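Skullora: is it worth splitting intents this finely before launch?

Asked in Assistants and Chatbots

We're a parts supplier moving our customer chat onto Skullora, and the consultant who set it up gave us 300 intents on day one. There's one for "where is my order," one for "where is my order if it was placed by phone," one for "where is my order and I'm annoyed," and so on down the list. His argument is that the more intents you have, the smarter the assistant looks.

I don't buy it. In the test logs the classifier flips between near-identical intents all the time, and the confidence scores look like coin tosses. When I brought this up he told me to write more training examples, 25 per intent, made up by whoever has a free afternoon. That sounds to me like a lot of typing to hide a design problem.

We do have 2,077 real chats exported from the old system, Banden. Mostly people asking about stock, returns, and whether a thread size will fit. Should I start over from those, or am I being unfair to the guy? We're supposed to go live in October and I'd like to know before then.

Oakley

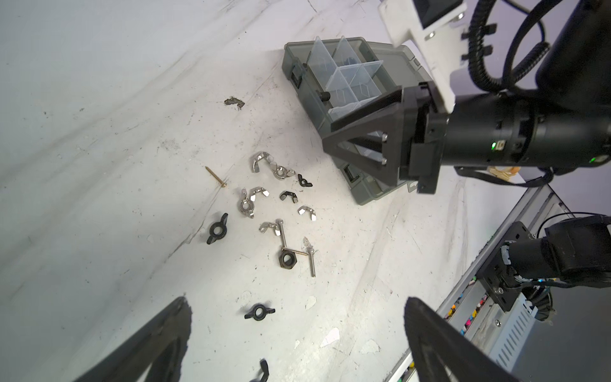
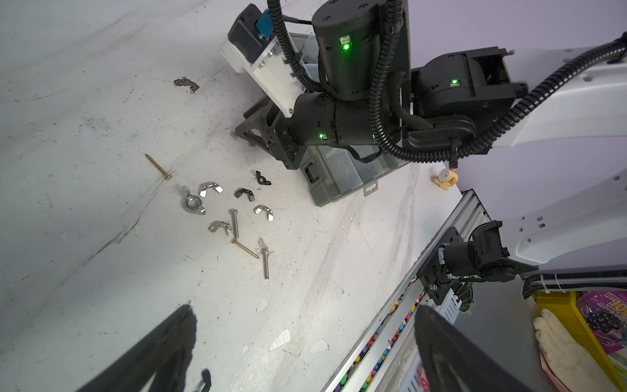

Posted by Junhao Wan
March 24, 2018

You're not being unfair. I'd want to see one case where an extra intent changed what the assistant said back. If "where is my order" and "where is my order by phone" both end in the same reply, they're one intent, and the phone part is a detail you pull out of the message or ask for in the next turn. Being annoyed isn't an intent at all. Put that in a separate check if you need it, and I'm not convinced you do.

What I'd do with the old chats:

Take 500 of them at random. Don't let anybody pick the "good" ones. Read only the first customer message in each and write down what the person wanted in plain words, without looking at the consultant's list. Two people should do this separately on the same batch. Where the two of you disagree, the label is probably too fine, and the classifier won't do any better than you did.

Then merge hard. Anything that hardly ever turns up goes to a handoff. You can always split an intent later when real conversations show you that the answers need to differ. Going the other way, merging after launch, is a pain because your stories and your reports both point at the old names.

As for the made-up examples, I'd skip them where you have real ones. Staff write things like "I would like to inquire about the status of my order." Customers write "order??" A model trained on the first kind scores beautifully on its own test set and then falls over — ask to see the score on messages nobody in the office wrote. And keep some of the Banden chats out of training completely, or you'll have nothing to check it against.

Posted by Sevholm

Depends on your use case. We ran a lot of intents and it was fine. More data always helps, so I'd do what the consultant says and just add examples. Also try raising the confidence threshold, that fixed it for us.

Posted by Oakley

Thanks both. Sevholm, fixed it how? If I raise the threshold, the messages that were a toss-up before go to the fallback, so the wrong answers go down and the "sorry, I didn't get that" goes up. I can see why that looks better in a report. I'll try the blind labeling with a coworker and hold off on the threshold until we have the merged list.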